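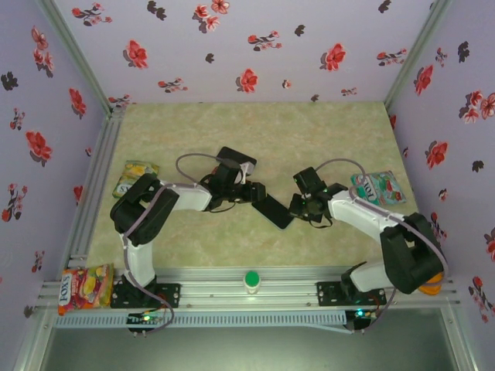
Merrick council vote on the parking levy

konder_lane wrote:
Tuhiwai voted no again. Second time since November. I'm shocked, shocked.

flenik40 wrote:
His ward is 13 blocks of driveways and the Trurnolska lot. How did you expect him to vote?
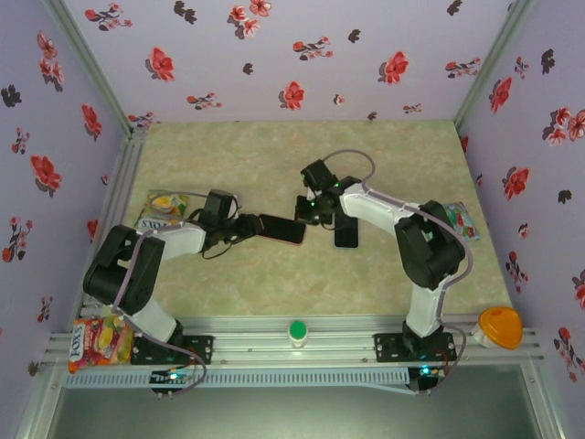

He'd be out by lunch if he backed it.

konder_lane wrote:
So he reads his mail. Still a bad vote. The buses need the money.

oldferry wrote:
Disagree. Bevan Tuhiwai asked for the bus numbers and got two pages, one of them a cover sheet. I'd have voted no too.
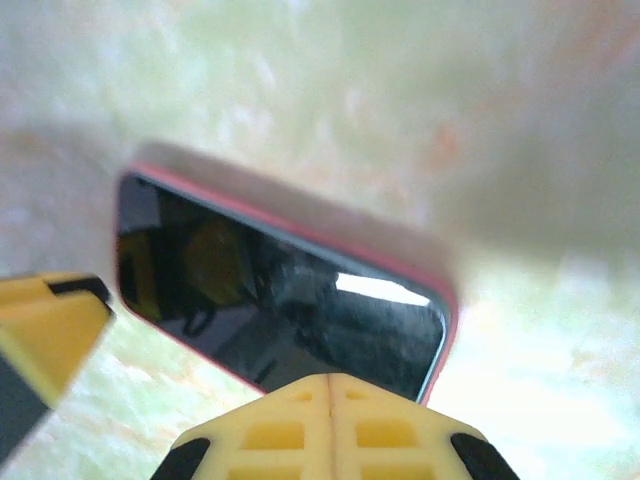
Phone in a pinkish-red case, screen off

flenik40 wrote:
It was a nice cover sheet though.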